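Pellier Two-Arm Learning Kit: a review after one term

We bought the Pellier kit for the teaching lab in Wunbridge in June, mostly to see if its training method does what the paper says. The method is called staged replay. You record a person driving the arms through a task, the software cuts each recording into short stages, and the policy learns the stages separately before it learns to join them. Pellier's claim is that this needs far fewer recordings than training on whole runs.

Setup took two of us an afternoon. The arms bolt down without trouble and the calibration routine is clear. The manual is poor on cabling, and I had to write to support in Vitorthorpe to find out which port the second arm wanted. They replied the same evening.

Recording is the best part of the package. The leader handles are light, the delay is small, and a bad take can be thrown out with one pedal press. I collected 1721 usable recordings. The disk quota in the basic license stops at 2000, so plan for that if you have more than one group using it.
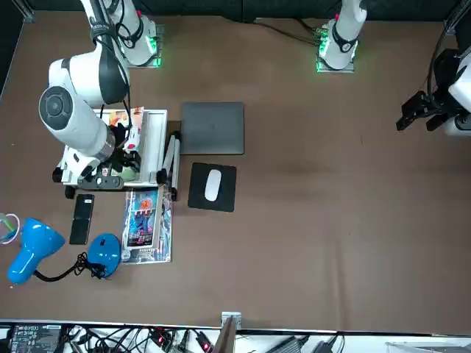

Staged replay depends on the software finding the right places to cut, and results vary a lot with the task. Simple pick and place gets clean cuts at each grasp and release. Desk tasks are harder. With a book in a stand, like the one the right gripper is reaching into, the fingers have to work close to the stand and the cutter often puts a boundary in the middle of the approach. A laptop, a mouse on its pad and a phone lying face down on the same table make the view busier too, and I got better cuts after adding my own markers by hand. That takes time, and the paper barely mentions it.

For the main comparison I trained one policy on whole runs and one with staged replay, using the same recordings, and gave each 57 trials on a book task. Staged replay finished 16 more of them than the other policy. Most of the gain came at the handoff between reaching and gripping. Neither policy recovered well once a book had slipped.

Augustina Boateng repeated the test on our older Karunaratne arms and saw a smaller gain in the same direction. She thinks the slower control loop on those arms is to blame. I haven't checked.

Things I would change: the stage editor has no undo, the log files use three different time formats, and training cannot be paused without losing the current stage.

I would buy it again for a lab that already records its own data and has someone willing to fix the cuts. If you only need simple pick and place, the standard training that comes with most arms will do the job for less money.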